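Grumley Announces Free "Second Harbor" Update for Mirnis, Arriving in September

Update adds a new region, a reworked stamina system and two-player co-op for the whole campaign

BOMHAM – Independent game studio Grumley today announced Second Harbor, a free update to its exploration role-playing game Mirnis. The update will be released in September for PC and consoles. It adds a new region to the game's map, rebuilds the stamina system, and lets two players go through the full campaign together, online or on one screen.

Second Harbor is the largest update to Mirnis since the game was released. It is free to everyone who owns the game on any platform. Players do not need to start a new save to use it.

A new region

The update takes its name from a port on the far side of the Lại Strait, a stretch of water that players could see from the southern cliffs in the original game but could not cross. In Second Harbor, the strait can be crossed by boat once the lighthouse quest is finished. Players who have already finished that quest will find the boat waiting at the old pier when they load their save.

The region is made up of the port itself, the salt flats behind it, and a flooded mine that runs under both. It has its own questline, which takes a typical player several evenings to finish, and a set of smaller jobs given out at the harbor office. Enemies in the salt flats are tuned for characters who have reached the middle of the main story. The mine is harder and is meant for players who have finished it.

Grumley has also added 60 new items, among them a line of light armor made for players who rely on dodging and a fishing spear that works as both a tool and a weapon. Crafting recipes for the new items are sold in the port or found in the mine. None of them are sold for real money. Mirnis has no in-game store, and the studio has no plans to add one.

Changes to stamina and combat

Stamina has been the most common subject of player feedback since launch. In the current version of the game, running, climbing, swimming and fighting all draw on a single bar, and many players reported that long trips on foot left them with nothing to use when a fight started. Second Harbor splits the bar into two. Travel actions use one pool and combat actions use the other. Both refill at rest, and the travel pool also refills slowly while walking.

The studio tested several versions of this change with members of its player test group. An early version removed the travel cost of running completely. Testers found that this made the horse pointless and the mountain passes too easy, and the cost was put back at a lower level. Climbing is unchanged except that a character will now hold on to a ledge for 3 seconds after the pool runs out, where before the fall was immediate.

Heavy weapons have also been adjusted. The hammer and the long axe swing faster on the first hit and slower on the third. Blocking with a shield no longer uses stamina against arrows. Bosses in the main story have had their health changed to match, with the largest reduction going to the Ferryman fight at the end of the second chapter.

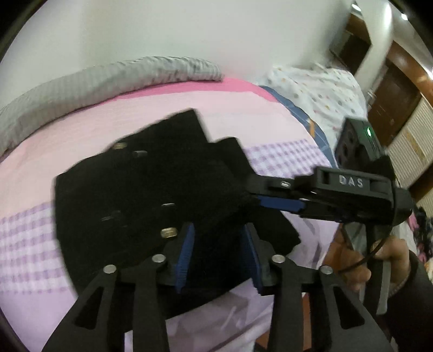
Players who prefer the original system can turn it back on from the gameplay menu. The setting can be changed at any time and does not affect achievements. In co-op, the host's setting applies to both players.

Two-player co-op

Co-op was the feature most requested in the player survey that Grumley ran after release. Of the 625 players who filled out the survey, more than half placed it first on their list.

The second player joins with a full character of their own and keeps all experience, items and money when they return to their own game. Story progress is saved for the host. If the guest has not yet reached the same point in their own game, they will be asked when they do whether to skip the parts they have already played or play through them again.

Puzzles that were built for one person have been kept as they were. Grumley looked at adding two-person versions of these rooms and decided against it, as the changes would have made them confusing to players on their own. A few doors and elevators have been made wider so that two characters can pass through them side by side.

Split-screen play is supported on all platforms. The screen can be divided top to bottom or side to side, and text size can be set separately for each player. Online co-op works by invitation only. There is no public matchmaking. Cross-platform play is supported between PC and consoles, and both players must have the update installed.

Other changes

Second Harbor includes a long list of smaller fixes and additions. The full patch notes will be posted on the studio's website when the update is released. Among the changes:

– The map now shows which side quests have been started and which have been finished.

– Fast travel can be used from any campfire, including campfires the player has built.

– Merchants buy items in stacks.

– Subtitles can be given a solid background, and speaker names can be shown in color.

– All button prompts that required rapid tapping can be changed to a hold.

– The horse no longer stops at shallow water.

– A bug that could remove the miller from the game if the bridge was repaired before meeting him has been fixed. In affected saves, he will be back at the mill.

– Loading times have been shortened on all platforms, with the biggest difference when entering the capital.

The original soundtrack has been expanded with new music for the port, the flats and the mine. Owners of the digital soundtrack will receive the new tracks as a free download on the day the update comes out.

Availability

Second Harbor will be released on all platforms at the same time in September. A release date will be announced once the update has passed final testing. Players who have automatic updates turned on will not need to do anything. Those who want to stay on the current version on PC can do so by choosing it from the list of available versions, though online co-op will not work on that version.

A test version will be open to PC players ahead of release. Sign-up is through the Mirnis website and is open to anyone who owns the game on PC. Test saves are kept separate from regular saves and cannot be moved to the finished update. Players taking part in the test may stream it and post video from it, except for the last area of the flooded mine.

Review copies of the base game and early access to the update are available to press and content creators on request. Requests should name the outlet or channel and the platform wanted.

About Mirnis

Mirnis is a single-player exploration role-playing game set on a cold northern coast. Players take the part of a surveyor sent to redraw the map of a region that was abandoned after a flood. The game combines open exploration with hand-built dungeons and a combat system based on timing and positioning. With the release of Second Harbor, it will support one or two players.

About Grumley

Grumley is an independent game studio based in Bomham. The studio develops and publishes its own games for PC and consoles. Mirnis is its second release.

Press contact

Grumley Press Office, Bomham. Screenshots, logos and the announcement trailer can be downloaded from the press section of the studio's website.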